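Orkent Worktop Care Guide
Section 4: Sealing and Daily Care of Dark Veined Worktops

546 shares – 3 comments

Read this section in full before opening the sealer. It applies to all dark worktops in the Stalden range.

1. Clear the surface and wipe it with a soft damp cloth.
2. Dry with a clean towel. Leave uncovered for 30 minutes.
3. Apply Posine sealer in a thin, even coat, working toward the front edge.
4. Wait 2 hours, then buff with a dry cloth.

CAUTION: Do not use bleach, vinegar or scouring pads. Damage from these products is not covered.

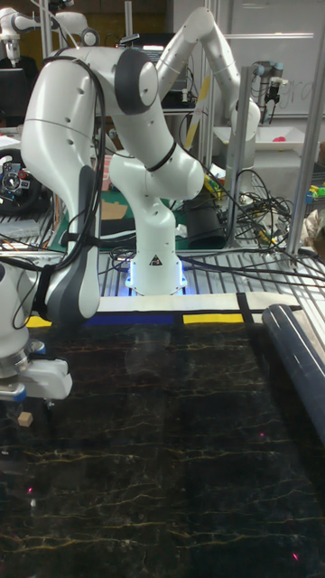
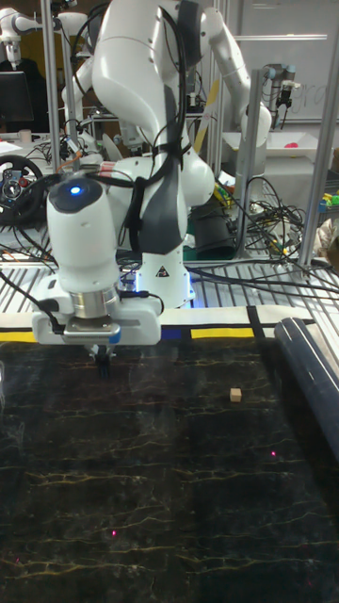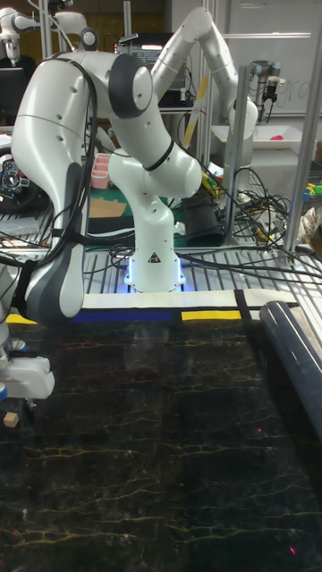
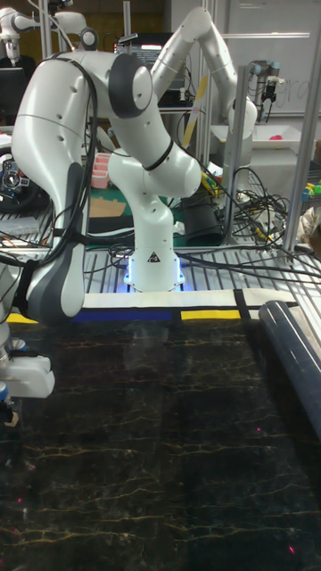
Fig. 4. Black work surface, four views.

NOTE: Fine veins may look brighter after the first coat. This is normal and will settle within a few days.

5. Test the seal with a few drops of water. If the water soaks in, repeat steps 3 and 4.
6. Record the date of sealing on the card supplied. Reseal each December – or sooner if the surface looks dull.

For edge repairs, see page 153.

Comments (3)

Does this also apply to the Říha sink surround?

Second coat made all the difference on ours.

Please add a larger print version of the card.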